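4.3 Setting the approach height for rim grasps

Skivus plans a rim grasp in two moves: a free-space move to the approach pose, then a straight descent to the grasp pose. The approach height is the distance between the fingertips and the table plane at the end of the first move. It is stored per object class, so a value set for plates does not change the value for bowls or cups.

Before you start, complete the hand-eye calibration in section 3 and load a workspace file that includes the table plane. The arm must be in reduced speed mode.

1. Open the Planner tab and select the object class.

2. Place one object and the rack on the table within the marked reach area. Keep the rack clear of the line between the home pose and the object.

3. Press Capture. The perception node segments the object and fits a circle to its rim. Check that the overlay follows the rim all the way round. If it follows the shadow instead, lower the Edge Gain setting and capture again.

4. Press Plan Approach. The planner lists the candidate poses in order of cost. Select the first one whose wrist rotation is within the joint limits shown beside it.

5. Press Step. The arm moves to the approach pose and holds.

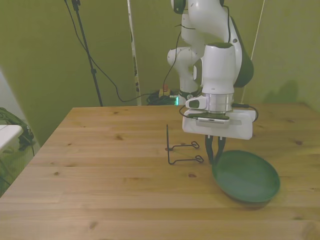

Figure 4-2. Fingers held above the table at the near rim of a plate, wire rack to the left.

6. Check the gap between the fingertips and the table by eye from the side. Adjust Approach Height in steps of 2 mm until the fingers clear both the table and the rim.

7. Press Save to Class. The value is written to the workspace file and takes effect at the next plan.

CAUTION: Do not put your hand under the gripper while the arm is holding. Holding is a motion state, and the arm will move if the planner receives a new goal.

Note: Thin wire is often missing from the depth data. Model the rack as a collision box in the workspace file and do not rely on the live point cloud. The default padding is 62 mm on each side.

Note: If planning stops with code 1046, the planner has found no descent that keeps the gripper body clear of the collision boxes. Move the rack away from the object and repeat from step 3. If the code returns, raise Planning Time to 900 ms.

Sites using the Dervishi bridge must restart it after step 7. The bridge reads the workspace file only at start-up and will otherwise send the old height.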